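Can a Robot Tidy Your Table?

Reading time: 4 minutes

Print this page | E-mail this page

You have probably seen a video of a robot folding a shirt or clearing away the breakfast. It looks easy. The robot never drops anything, it never gets cross, and there is usually some cheerful music.

Be a bit suspicious of videos like that. Ask how many goes it took. Ask if the film has been speeded up. Ask if a person was standing just out of sight with a set of controls. Sometimes the answers are fine, and sometimes the people who made the video would like you to talk about something else.

I wanted to find out for myself, so last October I went to the shared workshop in Salow, where Csaba Jakab and Cillian Corrigan were building a robot arm. They called it Plornby. It was meant to pick up small bits of rubbish and put them in a bin, and I told them I didn't think it would.

What is it made of?

An arm like Plornby has three main bits. There are motors, which do the moving. There is a small computer, which tells the motors what to do. And at the end there is a gripper, the part that does a hand's job.

Grippers are a lot simpler than hands. Many of them have just 2 fingers, which open and close like kitchen tongs. Try it yourself: use only your thumb and one finger, and pick up a coin, a sock and a crisp. The coin is slippery, the sock flops about, and you may have to eat the evidence of what happened to the crisp.

The fingers need something grippy on them as well. Bare plastic slides off most things. Soft pads with ridges are better, for the same reason your trainers have ridges underneath.

How does it learn?

People say robots "learn", and I think that word makes them sound cleverer than they are. Plornby doesn't wonder about anything. What happens is closer to copying.

First a person does the job, holding a gripper in their hand and squeezing it open and shut. A camera on the gripper records what it sees. Then the person does it again, and again, with things moved to new places. Csaba and Cillian did this 124 times in one evening and had sore thumbs afterwards.
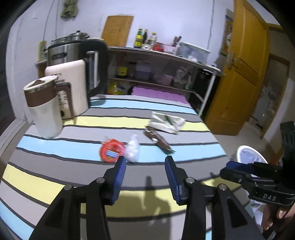
Next, the computer looks through all those recordings for patterns. When there is a wrapper over there, the hand goes that way. When the wrapper is between the fingers, the fingers close. It needs heaps of examples, and they have to be different from each other. If the rubbish is always in the same spot, the robot may learn the spot and ignore the rubbish.

Crinkly, see-through plastic is especially hard. Light shines off it and the table shows through it, so a computer may struggle to tell where it starts and stops. Stripes and patterns can add to the muddle. You have been sorting out shapes like these since you were a baby, so you hardly notice you are doing it.

So did it work?

A bit. I asked for 20 tries, with no helping. Plornby got the wrapper into the bin on some of them. On others it closed its fingers on thin air, lifted up nothing very carefully, and dropped the nothing in the bin.

Cillian thinks more practice will fix it. He may be right, but I would like to see it happen in a kitchen it has never been in before. For now, if someone asks you to clear the table, you will have to get up.

Comments (3)

Fahy: My brother says robots will do all our chores by the time I'm ten. I am nine and a half.

Terkitz: We tried the thumb and finger test in class. Socks are the easy one! Grapes are horrible.

C. Jakab: For the record it was my thumb that was sore. Cillian was making the tea.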